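Workshop Notebook — Knitwear Handling and Folding
Entry 2018-04-21, continued from page 100
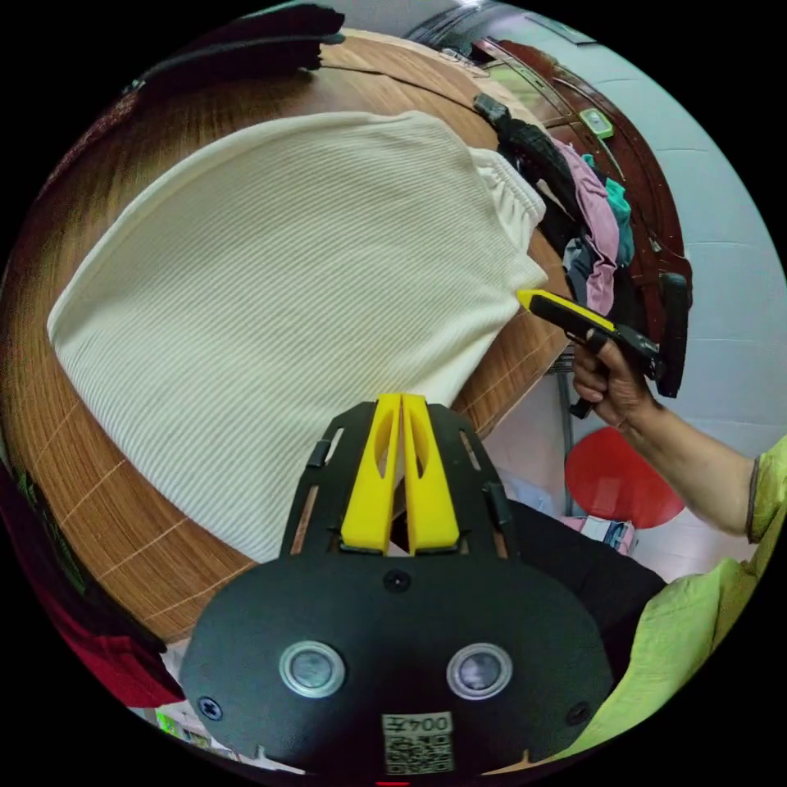

The purpose of this entry is to record the folding practice agreed for heavy ribbed knits before the Zameck order is packed. The January entry dealt only with flat jersey and should not be relied upon for these garments.

Rib fabric is to be laid out on the wood table and smoothed by hand along the line of the ribs. Smoothing across the ribs widens the panel and leaves a fold that will not sit square in the carton. Sleeves are turned in first, then the body is brought to a broad rectangle. Gathered cuffs and waistbands are left as they fall. Earlier attempts to press them level resulted in a ridge across the finished fold, and two pieces had to be opened and done again.

The cream knit was taken as the reference piece for light colors. The gathered end stands higher than the remainder of the fold, and the stack leans if every piece faces the same way. Pieces will therefore be alternated end to end. Makis Karamanlidis has asked that this be written on the packing card as well as here, and the request is reasonable.

Cartons: the Ostier carton, stock number 807, remains the preferred size for thick knits. The Promum carton closes but compresses the top garment — not acceptable for rib. Remaining Promum stock may be used for jersey.

Tissue: one sheet between garments, none inside the fold. Order 500 further sheets from Sutcliffe under account 2706. The previous delivery was cut short on one side and should be mentioned when the order is placed.

The tabletop is to be wiped with a plain damp cloth and allowed to dry before light-colored pieces are put down. Polish is not to be used on it.

Outstanding: wording of the packing card; a decision on whether dark rib requires a separate table; return of the long ruler to the cutting room.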